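Home | Forums | Simulation & Control | Reviews

Nosach kitchen sim pack — worth the licence?

tnigatu
Had the Nosach trial since February. Parallel gripper, wrist view, 40 room layouts. £597 a seat seems steep, so I'd like opinions before I ask for the money. My own run is on the default room.
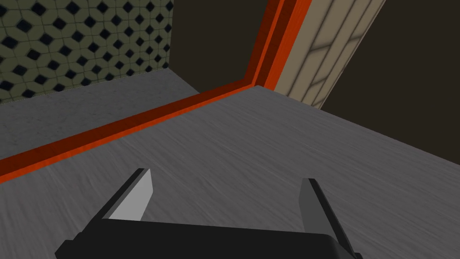

Wrist view over the grey worktop, gripper open.

F_Bickerstaff
We bought two seats at Civcombe. Rooms load fast and the door tasks are the best part. The textures are poor, though. Wood grain repeats all over the place.

bontu.k
Disagree about textures. If you're training on wrist views you want variety, and repeats matter less than people say. My complaint is the contact model — lever handles feel far too stiff at the default settings.

tnigatu
Handles are what I'm after, so that worries me. I've been trying approaches with the fingers open either side of the lever.

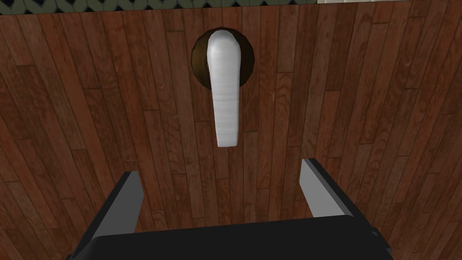 I'd want the stiffness exposed in the config before paying full price. Is it?

bontu.k
Yes, under joint friction. Badly documented.

F_Bickerstaff
Still cheaper than Grollia, and support answers emails. I'd buy one seat and see.

12 replies | 1873 views | 2 shares

Related threads
Grollia gripper models: which version?
Ambaye arm drivers
Door opening benchmarks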